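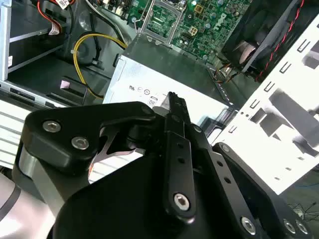 Desktop Hardware, Unit 6: Inside the Case
Handout for the bench session. Instructor: Firdevs Başaran

Read this before you sit down. It replaces the chapter in the Montoya workbook, which spends four pages on what a computer "thinks" and one paragraph on the power supply. I have my doubts about the rest of that book too, but we paid for it.

1. The power supply

A metal box, usually silver, with a label on it and a lot of wires coming out. Students want to treat the label as a report card. It is closer to a résumé.

The safety marks (UL and its cousins) tell you that a sample of the design was tested for certain hazards. They say nothing about how well this particular unit has held up after years under a desk next to a radiator. The boxed 80 is an efficiency mark. Efficiency is how much of the power drawn from the wall gets to the parts inside, the remainder being lost as heat. A supply can be efficient and noisy. It can be efficient and too small for the machine. I have also seen marks on very cheap supplies that I would not bet my lunch on.

Wattage is the other number people love. If the sticker says 900 and the box weighs next to nothing, ask questions. Look at the table of separate voltages and find the 12-volt line, since the big figure on the carton is often reached by adding things up generously.

Do not open the supply. I don't care what Eusebio Londoño did in last term's section. The capacitors inside can hold a charge after the cord is out.

2. Wire colors

By the usual convention for desktop supplies:
Black: ground
Red: 5 volts
Orange: 3.3 volts
Yellow: 12 volts

Convention is the word to underline. Some manufacturers have used their own wiring behind a connector that looks perfectly standard, and a swapped-in supply has killed the board. Look up the model. Then use the meter. A red and black pair running to a fan is a different matter: there the red is normally the fan's supply, which is commonly 12 volts. Same color, different voltage, and the Montoya chart doesn't mention it.

3. The board

The maker's name printed on a motherboard, DELL for instance, tells you whose machine it was meant for. It may not tell you who manufactured the board, and it won't tell you whether a store-bought case or supply will fit. Assume it won't until you have checked the mounting holes and connectors.

The metal frame around the processor socket holds the chip down with even pressure. When a machine won't start, beginners blame the processor first. In my experience it is nearly the last thing to blame. Try the order in section 5.

A small white four-pin connector near the socket is often the processor's own power feed. Often. Four-pin plugs turn up for fans and drives as well, so read the printing beside it or find the manual.

4. Fans and airflow

You will be told that more fans mean a cooler computer. Aníbal Pacheco tested this for his project in February and got a difference too small for him to defend, though he did defend it, at length. What matters is whether air has a way in and a way out. The slotted metal panels and brackets are part of that path. Dust in the slots costs you more than a missing fan does.

Tuck wires away from the blades. A fan that ticks usually has a cable touching it.

5. Order of checks for a dead machine

Wall outlet, with a lamp you know works.
Cord, and the switch on the back if there is one.
Main board connector, seated all the way.
Processor power connector.
Memory, one stick at a time.
Front panel button and its lead.
Supply, by swapping in a known good one of the correct type.

Write down what you found at each step, including "nothing." A page that says only "replaced supply, works now" gets no credit from me. You may have fixed it by wiggling the cord.

6. Bench rules

Cord out before the panel comes off. Press the power button once after unplugging. Touch bare case metal before touching the board. Screws go in the tray, not on the board.

For next time: do problems 1 to 7 on the separate sheet, and read page 141 of the workbook with a pencil in hand. There are two errors on it. Find both.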